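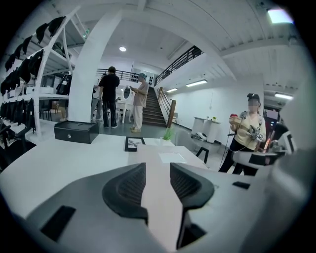

A white table with a small potted plant and a black picture frame.

I'd been trying to get Nesma Mansour to sit down with me since March, and when she finally said yes she gave me exactly one condition: I had to eat first. So I turned up at her place in Midness already full, and she fed me anyway (lentil soup, then more lentil soup).

If you've read this blog for a while you'll know I'm a hopeless letter writer. I buy the nice paper, I get as far as "Dear", and then it's Christmas. Nesma has been writing to the same person for most of her adult life. Her pen pal is Nesrin Sarıgül, they were matched up through a school program when they were both 10, and she has kept every single letter. There are 441 of them. She knows because her nephew numbered them one winter when he was laid up with a broken ankle.

"The first one is terrible," she told me. "It's four lines. She tells me she has a brother and that she doesn't like fish. I wrote back and said I didn't like fish either, and I loved fish! I just wanted her to write again."

I asked what they found to talk about after that and she gave me a look. "What do you talk about with anybody? Shoes. Our mothers. When she got the job in Erdem she wrote me nine pages about the bus."

Nine pages about a bus! I wanted to read it on the spot, but she won't show the letters to anyone, and I sort of love that. She did read me one line, with her hand over the rest of the page: "The driver sings, and today he sang badly, so I think he is in love."

They've met twice. The first time was a disaster, she says, and she was laughing so hard telling me that I missed half of it – something about the wrong train station and both of them being too shy to speak. "We sat in a cafe and it was like the dentist. Then she went home and wrote me a beautiful letter about it."

I had to ask about email. They tried it for a year. "It was too quick. I'd tell her I had a cold and she'd answer in ten minutes, and then what? I still had the cold, and now I owed her an email."

These days a letter takes a couple of weeks each way, sometimes longer. Nesma writes in the mornings, in blue ink, and she never does a draft. If she makes a mistake she crosses it out and keeps going. I told her about my drawer of nice paper and she said to give it to a child and buy the cheap kind, you'll use that.

She's writing back to Nesrin this week. The last letter asked for the lentil soup recipe, and I asked if I could have it too. She said I'd have to write to her for it.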